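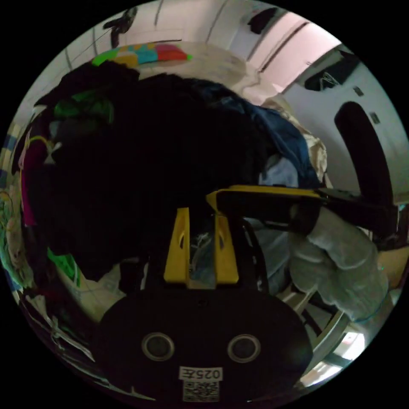

Why Do Clothes Crease?

Leave a T-shirt in a heap overnight and by morning it has the face of a very old tortoise. You didn't fold it that way. You didn't fold it at all, as someone in your house has probably mentioned.

Cotton comes from a plant, and each thread is a twist of tiny fibres. Inside those fibres are long, stringy molecules, which hold on to their neighbours with weak little links called hydrogen bonds. Picture 300 kids in a line, all holding hands, but not very tightly.

When cloth gets bent and squashed, some of those hands let go. The molecules shift over and grab whoever is nearest. Now they're holding on in the new, bent position, and they're quite happy there. Hello, crease.

Water makes it easier for them to let go, so a damp shirt scrunched in a ball dries into a truly spectacular colour-coordinated prune. An iron uses the same trick the other way round. Heat and steam loosen the links, the flat metal pushes everything straight, and the links form again as the cloth cools and dries.

Polyester is a kind of plastic and soaks up hardly any water, so it creases less. Wool is springy and often sorts itself out on a hanger.

Try it: scrunch two old cotton hankies, one dry and one damp. Leave both until July if you like, but overnight will do.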